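Ticket: Ornus gripper drops out on laundry job, Pliseo doesn't
Status: open, waiting on supplier
Opened: 2026-10-07
Kit: one arm, two grippers (Pliseo and Ornus), head camera, Vaughan controller

Right, I'm writing this up properly so I can stop sending bits of it in separate emails. Sorry in advance for the length!

The short version is that I'm trying to choose between the two grippers for getting washing out of a front loader, and the Ornus keeps faulting partway into the drum. The controller throws "grip comms timeout", the fingers stay wherever they were, and I have to back the arm out by hand. Swap the Pliseo on, same arm, same programme, same pile of washing, and it runs happily all afternoon. I like the Ornus a lot better when it's working (softer close, far kinder to thin fabric), so I'd really rather not give up on it.

What I've set up: each run is 30 reaches, and I do 3 runs per gripper before I change anything else. Controller timeout is at 200 ms, as it came out of the box. Pliseo had no faults in any of its runs. Ornus faulted in every single one, usually when the elbow is well bent and the wrist has turned over to get at the back of the drum. On the bench, arm out straight, picking up tea towels, I can't get it to fault at all.
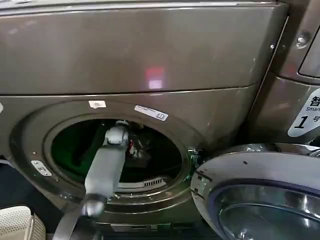 My first guess was the cable, and it's still my favourite. The run down the arm has to cope with a tight bend at the elbow and then a twist at the wrist, and the Ornus lead is noticeably stiffer than the Pliseo one. Second guess is the camera, and I'll admit I went off on a bit of a tangent with that. Most of the drum is in shadow from up at the head, so a dark green thing lying across the back is more or less the worst item I could ask it to find, and there's a shiny chrome rim on the door and a tinted glass porthole to throw it off as well. I wondered whether the vision side was getting so bogged down that it held up the gripper messages. Could be rubbish, but I wanted to rule it out.

Things tried so far, in the order I did them:

Reseated the Ornus connector at both ends. No change.

Swapped to the spare Ornus lead. Got a bit further into the run before it faulted, then it faulted again on the next go, so I'm calling that no change too.

Turned the camera off and ran the reach blind from saved positions. Still faulted. So that's the vision theory mostly dead, though the camera does still miss dark stuff and I'll raise that on its own ticket.

Updated the controller. It wanted a restart, then lost my saved positions, and I said some words. Put them back from the May backup. No change to the fault.

Slowed the wrist turn to half speed. This one did help! One clean run, then a fault near the end of the second. That smells like a wire being tugged to me, but I could be talked out of it.

Put the Pliseo back on at full speed, just to be sure I hadn't broken anything in the meantime. Fine, no faults, bit rough on a pillowcase.

What I haven't tried: raising the timeout. I know I can, and I know somebody is going to suggest it, but if the link is dropping I'd sooner find out why than paper over it. If you think the Ornus is just slow to answer when it's loaded, tell me and I'll give it a go.

Questions for support, then:

Is there a minimum bend radius for the Ornus lead? I can't find one in the booklet.

Do you do a softer or longer lead? I could take a bigger loop round the elbow if I had more slack, as long as it doesn't catch on the door seal on the way in.

Does the gripper keep any fault history of its own that I can read after a timeout, or does it all go when the power does? The controller log only gives me the one line.

Update, same day, a bit later: taped the lead along the outside of the elbow so it takes the bend more gently, and did another run at full speed. Faulted once, which is the best it's managed without slowing the wrist down. The tape had lifted by the end so I don't trust it as a fix, but it does point the same way as the slow turn.

Leaving the Pliseo on for now, as I need something dependable to show at Festport. If a new lead gets here before then I'll swap back and repeat all three runs. Logs are attached in one zip, with the Ornus ones in their own folder. Ignore the file called test_test_final, that's just me waving at the camera.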